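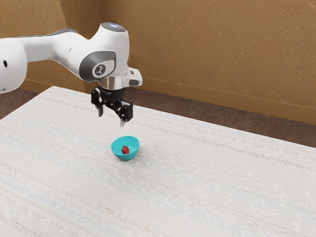
Figura 3. Brazo blanco sobre la mesa, escena simulada.

3.2. Las charcas temporales como refugio de invertebrados

Las charcas de la meseta de Mellatia se llenan con las primeras lluvias de otoño y, en los años buenos, conservan agua hasta bien entrado marzo. Son cuerpos de agua modestos, a menudo de menos de 200 metros cuadrados, y sin embargo la riqueza que encontramos en ellas superó con mucho lo que esperábamos al diseñar el muestreo. Identificamos 171 taxones de invertebrados en 54 charcas, entre ellos dos anostráceos que no figuraban en el inventario comarcal. ¡Un resultado extraordinario para un paisaje que los mapas de vegetación despachan como pastizal seco!

El hidroperiodo fue la variable que mejor explicó la composición de las comunidades. En las charcas más efímeras dominan los crustáceos con huevos de resistencia, capaces de pasar varios veranos enterrados en el sedimento, mientras que en las de mayor duración aparecen libélulas, escarabajos buceadores y larvas de tritón. Entre unas y otras hay un gradiente muy hermoso - casi continuo en el sector de Mendale - en el que cada grupo va cediendo terreno al siguiente conforme avanza la estación. La conductividad tuvo un efecto menor, apreciable solo en las charcas próximas al camino ganadero.
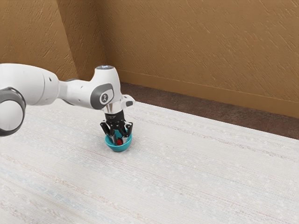 Según Hayley Mapplebeck, este gradiente podría deberse en parte a la profundidad de la cubeta, ya que las charcas hondas retienen agua más tiempo y también ofrecen más refugio frente a las aves. La objeción nos parece muy estimulante. Al incluir la profundidad en el modelo, el efecto del hidroperiodo se reduce pero se mantiene, y la interacción entre ambas variables resulta significativa para los coleópteros. Los crustáceos, en cambio, apenas responden a ella.

También merece atención la flora de las orillas. En el borde de las charcas de Grarine crecen helechos acuáticos diminutos y ranúnculos que florecen en pocos días, siempre en una franja estrecha que se desplaza hacia el centro a medida que baja el nivel.
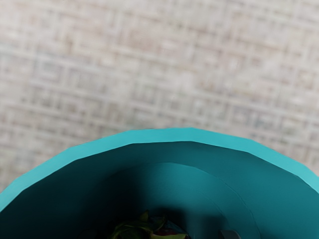 La anchura de esa franja varió mucho de una charca a otra y no guardó relación con la superficie inundada. Sí la guardó con la pendiente de la orilla: donde el terreno cae suavemente, las plantas anuales disponen de más espacio y conviven más especies. Stöcker y Pathak describieron un patrón parecido en las lagunas de Rajput, aunque allí el pastoreo era más intenso y las especies perennes ocupaban buena parte del margen. Sería apasionante repetir el muestreo en un año seco.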